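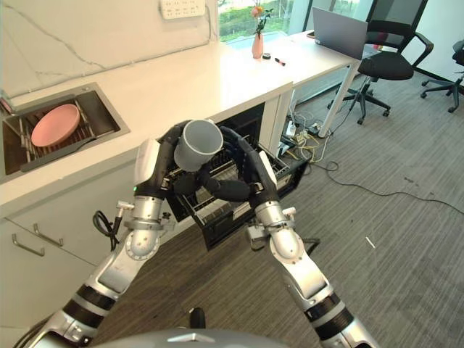
Cable loop on left forearm snagging the dish rack, and left wrist fault on warm start

Posted in Service robots > Two-arm platforms > Setup and upkeep

Sheyla Henao

We run a two-arm unit on kitchen work, mostly loading and unloading cups and bowls at a dishwasher under a worktop. Controller is a Vandar, hands are multi-fingered Posby units, left and right. The machine has 2,082 hours on it. The hands were fitted new in June and everything else is original.

Two faults, which may or may not be linked.

First, the coiled cable on the left forearm stands out from the side of the arm in a loop. When the arm reaches low into the rack and the forearm rolls outward, the loop catches on the tines. It has not pulled out of its socket so far, but the rack has been lifted off its runners by it. I have tried a hook-and-loop strap around the forearm. That stops the snagging, but the arm then reports a torque warning on wrist roll near the end of its travel.

Second, the left hand drops out with "tool bus timeout" after a warm restart. A cold start clears it. The right hand has never done this. I have swapped the two hands over and the fault stays on the left side, so I am fairly sure the hand is sound.

Before I order a new forearm cable from Clunik (long wait, not cheap) I would like to know:

- whether the loop can be shortened safely, and by how much
- whether the timeout could come from the same cable
- whether the wrist needs to be re-zeroed after the cable is disturbed. The manual says yes in one chapter and does not mention it in the other.

Firmware is whatever was on it when the hands were fitted. I can look it up if it matters.

Katherine Salazar

Take the strap off before you run it again. The coil has to open as the wrist rolls, and if it is tied down in the middle only half of it can move. The torque warning is the arm working against the cable. Left like that, it will break a core at the wrist end, and a core that is going will give you the sort of timeout you describe.

Do not shorten the cable. Move the slack instead. The procedure I use:

1. Park the arm with the elbow bent and the wrist at mid roll. Remove anything held in the hand.
2. Power down at the main isolator. The stop button leaves the tool bus live.
3. Undo the cable at the forearm end only. Leave the wrist end connected.
4. Turn the wrist by hand to the end of its travel in the direction that pulls the cable tightest. If it will not turn, the brake is still on and you need the release key.
5. Refit the forearm end with the coil lying along the arm, and turn the plug so that the cable leaves it towards the elbow. On most arms I have seen, the plug was fitted facing outwards, and this is what makes the loop stand proud.
6. Fit one loose guide at the forearm end, 20 mm from the plug. The cable must slide through it freely. Nothing at the wrist end.
7. Turn the wrist by hand through its full travel both ways. The coil should never go straight and should never touch the elbow joint.

You will still have a loop, but it will lie flatter and trail behind the forearm when the arm goes down into the rack. If it still touches the tines, change the approach. We bring the left arm in with the forearm rolled 45 degrees inward and let the hand make up the difference. It costs a little time per cup.

On the timeout, do a continuity check before ordering anything. Meter on each core, end to end, while a second person works the wrist. A reading that jumps means a new cable. If all cores are steady, look at the pins in the wrist socket. Detergent vapour gets in there and leaves a white film. Contact cleaner, let it dry, refit.

Re-zeroing: only if the wrist cover has been off. Unplugging the forearm end does not affect the encoder. The chapter that says otherwise was written for the older wrist.

Pacheco

had the same bus timeout, it was the firmware. update it and see

Sheyla Henao

Thanks both. Strap is off. The plug was facing outwards as Katherine described, so I turned it and fitted a guide. The wrist now goes end to end by hand with no tight spot, and the torque warning has not come back under power.

Continuity: all cores steady except one, which jumps at the far end of roll in one direction only. That core is in the bus pair according to the drawing. Pins looked clean but I did them anyway. Cable is on order.

Pacheco, which version did you move to? The release notes I have do not mention the tool bus.

Katherine Salazar

That core is your fault, then. Until the new cable arrives, set a soft limit on left wrist roll short of the position where the reading jumps, and do cold starts only. Check the right arm's cable while you have the meter out. It has done the same hours.

When the new one is fitted, keep the guide. Clunik do not supply one with the cable.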